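Quick one, typing this up before I forget half of it. Went to the Prernix open day to see the Rulard, the hand-held gripper they've been sending emails about since December. Short version: good tool, annoying trigger, software a bit rough, and I'd probably still buy it if somebody else paid for the second one. Long version below, in the order I wrote it on the back of the program.

For anyone who hasn't been following: the Rulard is the gripper without the arm. You hold it, you do the job yourself with its fingers, its camera records, and later a real arm with the same fingers gets trained on what you did. We've been doing ours by driving the arm around remotely and it takes forever. So I went with actual money in mind, not just for the sandwiches.

The job they let visitors try was wiping a whiteboard. Board on a white table, red scribble on it, eraser, gripper in your hand, go.
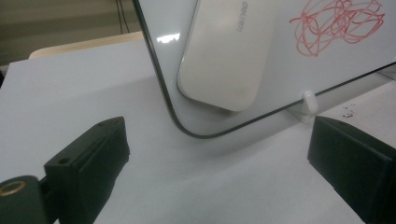
**Bindine, March 2023**

Got there late, parking was hopeless. The Goodall building has one entrance that works and it's the one on the side nobody signposts. Missed the welcome talk. Heard it was long.

Demo tables were upstairs. Khadija Hamdy was running the whiteboard one, and she was by far the best person there to talk to, she hands you the thing before you've finished asking about it. No slides. If you go to another one of these, go straight to her table.

**In the hand**

Lighter than I thought. The weight sits forward though, toward the fingers, and after a few minutes I felt it in the wrist. Myrto Deligiannis, who came with me and has smaller hands than me, noticed it sooner. She ended up bracing the back of it with her other hand, which works but then you've used up both hands. Prernix say a forearm strap is coming. No date. I asked twice.

Fingers are plain dark blocks, beveled on top, screw holes in them, and they swap out with a hex key. I like that they're plain. We've had two grippers now with fancy curved fingers that were great on exactly one kind of cup and useless on everything else. These are boring and they close flat. There's a threaded insert on the mounting part too so you're not screwing straight into the body every time, good, that was what died on our old one.

Didn't get to see the soft pads. They exist aparently. The bag was in someone's car.

**The trigger**

OK so this is my main complaint. The trigger has a long dead stretch at the start, then the fingers close quick. For a fat eraser you don't care much. For anything thin you overshoot and pinch the table. I did it over and over. Khadija said most people do at first and then the hand learns. Fine, but the hand learning means the first batch of recordings from every new person is junk, and we get new people every term.

Dirceu Bezerra (he'd come over from the warehouse side, we got talking in the line) had the opposite opinion. He thinks the dead stretch is nice because your finger can rest on the trigger without anything moving. Didn't convince me. He does boxes all day, boxes forgive you.

There's a tension screw. Nobody at the table had the driver for it so can't tell you if it helps.

**The board task**

Good choice for a demo, better than stacking cubes again. Sounds like nothing, wiping off some marker. But with a glossy board you've got glare sitting right on the surface and it moves when you move, the eraser is whitish on a white board, the table's white as well, so the camera hasn't got much to hold on to. And you have to press. Press too soft and the red stays, too hard and the board starts creeping backwards on its feet. Mine crept. The little stand clips that hold it up are fine for a desk, not so fine for me leaning on it.

Picking up the eraser was harder than wiping with it, for me anyway. It's lying flat, rounded corners, you have to come at it from the side and get a finger on each long edge. I kept going in too steep. Trick Khadija showed me: come in low, open wide, let the fingers straddle it and then tilt. Did it her way and got it first go. Wrote that down and underlined it.

Myrto was much neater than me. Small strokes, stops, looks, carries on. I scrub. Apparently the neat ones make better training data and the scrubbers make a policy that scrubs forever, even on a clean board. Believable, I've seen ours do worse.

**What the camera sees**

This matters more than the trigger if you're buying for training. The view is wide and it always has both fingertips in it, down in the lower part, and whatever you're working on shows up between them. That's what you want. You can tell how open the jaw is just by looking, you don't have to trust the encoder. On our current setup the wrist camera sees about one and a half fingers and a lot of cable.

What I didn't love: when you're in close on the board the top of it runs out of view, and the top is where the scribble was. So you're wiping a mark you've only recorded part of. You can back off and come in again, and they tell you to, start each take from further out so there's a good look at the board. I forgot every time. I bet our students forget every time too. A slightly higher tilt on the mount would fix it, and I said so, and Savvas Margaritis from their hardware side wrote it down or pretended to.

Small stuff on the table shows up nicely. Specks, bits of fluff, all there.
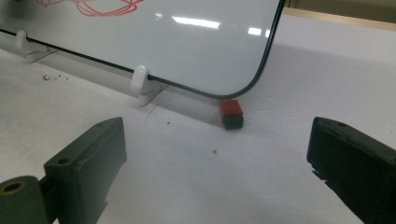 Also the exposure. It's on auto out of the box and with that much white around, the fingers go dark. You can lock it in the settings and you should, do it before your first take or half your set looks different from the other half. It's in the manual but on page I don't know what, and it should be on a sticker on the handle.

**Setup and software**

Setup is fast. Really. Plug in, wave it around the table for the map, hold it still, beep, done. I timed it on my phone and it was under 2 minutes, and that's with me dropping the cable.

The app is where it gets rough. Recording is one big button and that's perfect. Reviewing takes is a pain, tiny thumbnails, and every whiteboard take looks the same as every other whiteboard take so you're opening them one by one to find the bad one. No way to tag a take bad while you're recording it. I want a second button for "that was garbage." Eirini Karamanlidis, who looks after the software, said it's been asked for a lot. She was pretty straight about it, said tracking came first and the review screen got what was left of the year. Appreciated that more than I would have a promise.

Tracking did drop once while I was on it. I'd swung the thing round to talk to Dirceu so it was looking at a blank bit of wall, fair enough. It tells you with a buzz in the handle and you go back to the start point. Didn't have to redo the map.

Export: plain video plus a table of positions and jaw width. Opened fine on Myrto's laptop on the train, no account, no license nag. Big plus from me.

**And the arm?**

They ran it after lunch on the same sort of task. Trained on 300 takes, Eirini said, from a handful of their own people. I watched it for a good while. It gets hold of the eraser nicely, lower and calmer than I did. The wiping is decent. It leaves the edges of the scribble, goes back for some, not others. When somebody moved the board while it was on its way it stopped, thought, and went to the new spot, people clapped. Then somebody moved it again and it wiped air for a while. People clapped for that as well so it was that kind of crowd.

I asked how it does with only 100 takes, because that's closer to what we'd manage for one task in a week. Eirini's answer was picking up yes, wiping so-so. No numbers. I'd want to try it on our own table before I beleive it either way.

**Money**

485 for the gripper with camera and one set of fingers. Spare fingers extra, pads extra, case extra (the case should not be extra, it's a camera on a stick basically). App's included. For what we'd be replacing that's cheap. You do need an arm that takes the same fingers, and the adapter list is short, so check that before anything else. Ours is on it. Savvas says they'll send drawings if yours isn't and you can print one.

**Good**

- fingertips always in view
- plain fingers, easy swap
- setup quick, export open
- buzz when tracking drops

**Less good**

- trigger dead stretch, see above, at length
- front heavy, no strap yet
- review screen
- camera tilt is a bit low for upright things like boards
- case extra

**Would I go to the open day again**

Yeah, but earlier, and I'd skip the talks. Table time was short for how many people turned up and they could've done with another gripper going round. Coffee okay. Bring a jacket, the upstairs room is freezing.

We've asked for a loaner for the spring, one unit with the pads if they can find the bag. First thing on the list is drawers and then whiteboards, we've got plenty of those that need wiping. I'll add to this once we've had it on our own bench, and if someone's tried that tension screw please write, I'd like to know before we order.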